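Tuesday, February — gripper notebook, bench 2

Finger comparison on the shirt folding task. Old fingers against the Van Beek long ones, same two arms, same controller build as last week. Writing this up before I lose the scraps of paper.

Setup. Black plastic sheet back over the table. I tried smoothing it with tape along the front but it wrinkles again as soon as the arms drag across it, so the tape came off. The wrinkles cost us some false edges in the segmentation. Levo threshold left at the default. Head view plus both wrist views recorded.

Total on the cycle counter at the start of the day was 1,731. I am not resetting it, since Trevor uses it for the belt check.

Old fingers first. These are the short ones with the rubber pads from Vellorico. Closing force at level 4, which is where we ended up after the towel work. On a single layer near a hem they pick up fine if the approach is within a few degrees of vertical. Tilt the wrist more than that and one pad lands first, pushes the cloth ahead of it, and the other pad closes on nothing. I had the controller log motor current on close, and an empty close and a one-layer close look nearly the same. Two layers is clearly different. So for thin shirts the current signal is no use as a grasp check, and we are back to looking at the wrist view after the lift.

Pads also leave a crease. Not a problem for folding, but it shows up as a dark line in the head view and the corner finder likes it more than the real corners.

Changed to the long fingers at 10:30. Four screws a side, and the left one needed a shim. Tool offset has to be changed in two places, the arm config and the planner config. I changed one and forgot the other, and the right arm stopped short of the table on the first move by exactly the difference in finger length. Fixed. Put a note in the startup checklist.

Long fingers, same shirts. Main difference is that the tips get under an edge. With the hem lying flat they slide in low and close on one layer, and the wrist doesn't need to be so close to vertical. Downside is flex. At level 4 the tips bow apart and the grip is on the middle of the finger, not the end. At a lower level the tips stay parallel but the shirt slips when both arms pull it taut. I don't have a good setting yet. Maybe close soft, lift, then close harder once the cloth has settled between the fingers. That needs a change to the close command, which takes one force value at the moment.

Depth from the wrist sensors is worse with the long fingers. The tips fill more of the near range and the auto exposure hunts when they open wide. Fixed exposure helped. I saved the value under the Poltside profile so it doesn't get mixed up with the towel settings.

Shadows are another thing. The right arm throws one on the sheet and the segmenter has no trouble with it on black, but when it falls across a light shirt the mask splits in two. Bright green is the easiest color we have by a wide margin. Gray is the worst. I would keep green for gripper comparisons, so that we are looking at the fingers and not at the vision, and leave gray for later.

Hold-and-reach routine: left gripper presses on the shirt to pin it, right one stays open over the sheet until the planner has a target. The pinning works better than I expected with the fingers pushed straight down into the fabric. The wait on the right side is too long. Log shows 728 ms between target found and first motion, and most of that is the planner checking the two arms against each other.

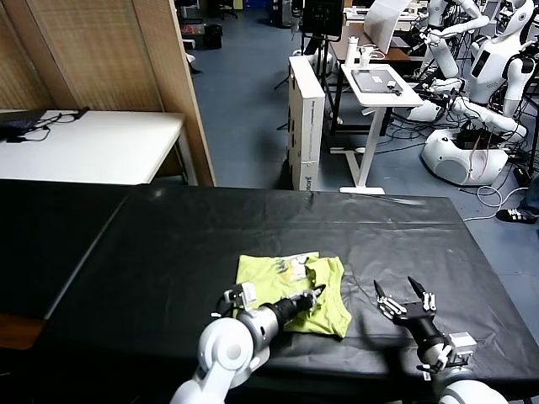

Trevor Fothergill: I'd look at the collision margin before blaming the planner. It was widened when the arms were mounted closer together and I don't think it ever went back down. Also, the flex at level 4 may be the shim. If the left finger sits slightly off, the pair will twist as well as bow. Try swapping left and right and see if the bowing follows the finger.

Swapped them after lunch. The bowing is on both sides, so it isn't only the shim, but the twist did follow the finger. Asked Van Beek if they have a stiffer version of the same shape. Margin not touched yet — want a clean set with the current value first.

Still to do: two-stage close, exposure value for the left wrist, reprint the shim a little thinner. Long fingers stay on overnight.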